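Robot demo at an open day: why does it spend so long on the shopping bag?

Posted by Maxine Baxter
6/8/21
In: Home robots and gadgets

Hello all! First time posting, so forgive me if this belongs in another section. I went to the Prasis open day with my brother-in-law, who is keener on this sort of thing than I am (I went for the outing and came home with a head full of questions, which serves me right). The part that stuck with me was the two-armed robot they call Osden, working with a shopping bag at a table full of groceries and kitchen things.

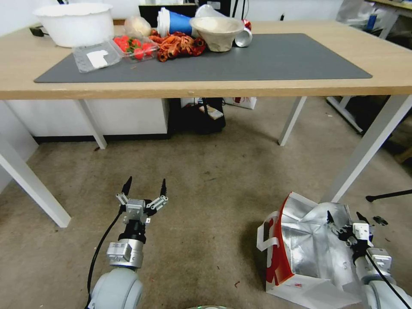
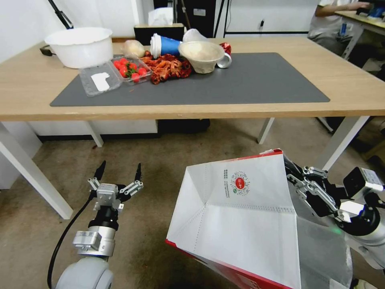
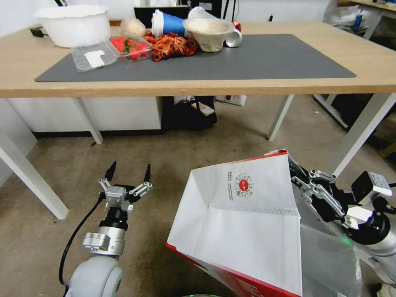
Two arms, one bag, and a lot on the table.

We stood there for 25 minutes, and I would say most of that went on the bag. Getting hold of it, opening it, shifting the grip, letting go, trying again. A young man with a tablet was very friendly but he was looking after two demonstrations at once, and every time I got to the front with my question he was called away to the other one. So I never did find out.

What I want to know is this. Why is a bag such a chore, when I've seen films of robots in car factories flinging whole doors about? And was the robot really doing it by itself, or could somebody have been steering it from somewhere? My brother-in-law says it was all by itself. I am not so sure, and we argued about it the whole way home.

I also wondered whether there is any point in my thinking about one of these for my mother, who manages beautifully on her own but hates unpacking the shopping. We have another visit penciled in for August, at a place called Yule, and I would like to turn up with better questions this time. Thank you in advance, and sorry for going on!

Ewan McIver
Accepted reply, 4 people found this helpful

Welcome, Maxine, and please don't apologize. I spent a good many years setting up machines for a packaging plant, and I still go to every open day I can get to, so I'm happy to ramble on about this one.

The bag is the hard part. A car door is the same door every time. It is stiff, it comes down the line in the same position, and the machine has been told to the hair where to grab it. A shopping bag has no fixed shape at all. Pinch one corner and the other side folds in. Pull a bit too hard and the whole thing slides toward you, and now whatever the robot worked out a second ago is wrong and it has to look again. You and I feel all this through our fingertips and correct for it while chatting about something else. A gripper with two fingers has a good deal less to go on. It also needs one hand to keep the mouth of the bag open while the other one goes in, so both arms have to agree with each other, and that is a headache all on its own.

Groceries aren't much kinder. Soft fruit has to be held by its box, and a flimsy box pops open if you squeeze it in the wrong place. A paper cup crushes. Then a mug comes along that weighs far more than the cup did. I once watched a machine at our plant go through 700 cartons without a hitch and then make a dreadful mess of a single one with a damp corner, and I think of that carton whenever somebody tells me a job is simple.

As for who was driving, I can't tell you from here, and I wouldn't want to settle a family argument on a guess. It's done both ways. Sometimes a person moves a matching pair of arms, or holds a pair of handles, and the robot copies them. The movements get recorded, and later on the robot is trained on the recordings. A task might need 500 goes or a great many more before it comes out decently. Other times you are watching the trained robot have a try alone. The two can look very much alike to a visitor — the slow starting and stopping happens in both. Ask them straight out, "Is anyone controlling this right now?" In my experience the people working on it don't mind a bit, and they'll often show you the controls.

For August, I'd ask what happens if you swap the bag for a different one, or move the table over by a foot. I'd also ask how often it gets through the entire job without anyone stepping in. And do get there early, before the staff have been talking for hours and lost their voices.

About your mother: I'd wait. A sturdy cart by the door and the groceries delivered as far as the kitchen will do her more good for now, and cost a lot less.

Dougal Rutherford

Its the bag. Paper ones are worse than plastic imo. My cousin went to one of these and said the robot was folding towels and it took forever too.

Morag Imrie

I can't add much to Ewan's reply on the technical side, but I take my mother to these days out and she loves them, so bring yours along in August if she's able! Ring ahead and ask about chairs. The standing gets to be a lot, and at the last one we went to there was a single bench and it was all the way out by the entrance. Mine had a long talk with one of the engineers about how she packs her own bags (heavy things at the bottom, eggs carried separately, bread last of all) and he wrote it down in his notebook, which pleased her no end.

Maxine Baxter

Thank you all so much, and Ewan especially. I've copied your questions onto a card for my purse. My brother-in-law has read the whole page and says it proves he was right, so we are no further forward there. Morag, I'll call them about the chairs this week.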